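Quarterly return check, Kondance machines division — August
Checked by Henk Meijer against the Manari ledger
Machines on lease: 170

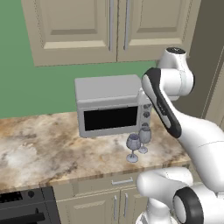
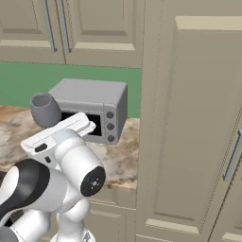

Revenue per machine was traced to the operator statements first, before the segment totals. Two statements from Skukness arrived without the jackpot provision and were sent back. Small capital items are the usual trouble: a thing the size of the oven on that counter gets booked as gaming equipment and then depreciated over the wrong term. Ask for the invoice each time.

- [x] Lease income agrees to contracts. *Over 70 contracts read in full.*
- [x] Currency rates match the Jacobs sheet. *Month-end rate used, as before.*
- [ ] Licence fees accrued to period end. *Two still short — see the Manari tab.*
- [ ] Share buyback shown net of costs. *Draft shows gross. Correct before release.*
- [x] Debt covenants tested. *Passed, with less room than last quarter.*

Open items go back to H. Meijer by 4 pm.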